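Gallery: the uneven jaw
Skorkwood bench pages / Warano hand grippers / Faults

The Warano pair was out of use for most of November with a jaw that closed off-centre. The picture comes first, with the notes on the fault and the repair after it. 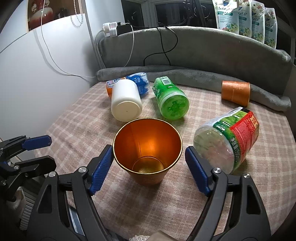

A reader has written in to ask whether we checked the pads before we started blaming the linkage. On their own pair, the reader says, one pad had crept along its finger after a lot of work with glass jars, and it took them weeks to notice. Clean the back of the pad, push it home, try again, and only then get the screwdriver out.

We did check the pads, though we should have done it sooner. Both were seated properly and the ribs were in fair condition. Thanks all the same, and the advice is worth following.

Orange paper cup between the open jaws, on the plaid cloth. The left pad is very nearly at the cup and there is a small gap on the right.

A small gap on one side means very little on its own. You can hold the gripper a touch to the left and get the same thing with a good tool. What matters is what happens as the jaws come together, and for that you need to watch the cup.

What went wrong

The first sign was a cup that slid. When the jaws closed, the left pad reached it early and pushed it sideways over the cloth until the right pad caught up. With a full bottle you would not see this, as the bottle stays put and the hand gives way a little. An empty paper cup weighs next to nothing and goes wherever it is pushed.

After that came the dents. A cup squeezed from one side first folds along the wall, and once it has folded it never closes up round again. We lost more than 12 cups before anybody wrote it down. They were going in the bin one at a time and each of us thought we had been clumsy.

The third sign was in the recordings. Prostora, the program we use to log the jaw opening, gave a clean curve every time. It reads the opening from a single point at the trigger end, so it has no idea whether the two sides are moving together. On the screen the gripper was perfect.

The safety matter

One of us had a finger pinched. It was not serious, a blood blister and some swearing, but it came from the same fault. The trigger had gone stiff in the last part of its travel, the hand pulled harder to get past the stiff place, and the jaws then snapped shut. The other hand was steadying the cup at the time.

The rule now is that the free hand stays off the object while a trigger is being pulled. If a thing will not stand up by itself, lay it down. If a trigger feels stiff, the tool goes back on the shelf with a tag on it and the session stops there. Carrying on with the other one of the pair was tried and gave us half an afternoon of recordings we could not use.

What we found

A bush inside one of the arms had worn oval. The pin through it was straight and looked fine from outside, with no rust and nothing loose to the touch. It only showed when the arm was off and the pin could be rocked in the hole with a fingernail. Grit had got in as well, and that accounts for the stiffness.

The bushes are sold in packs of 4. We changed the lot on the bad gripper and kept the old ones in a labelled bag. The job took 3 hours the first time, most of it spent looking for a washer on the floor. The second gripper was opened up as well and needed nothing except a clean.

Grease was a mistake. We put a little on at first and it picked up fluff from the cloth within a day. The arms now go together dry.

The Yagi test

We call it that after the Yagi room at the old workshop, where it was first used. Stand an empty paper cup on a cloth. Put a coin on the cloth next to it as a mark. Bring the open jaws round the cup, close them slowly and stop when both pads touch. If the cup has moved further than the thickness of the coin, do it again. If it moves the same way a second time, the gripper is off.

Do the test at the start of each session and again after a break. Use a fresh cup, as a creased one will drift towards its weak side. Turn the gripper over and repeat with the other jaw on the left, which rules out your own wrist.

Since the repair the cups have stayed where they were put. The recordings from the bad weeks have been marked in Prostora and left out of the set, apart from the ones with heavy bottles, which are still being looked at. Of the 2 sets of spare bushes, one has gone into the tool tin and the other is in the drawer under the printer.

Next page: trigger springs
Back to the list of faults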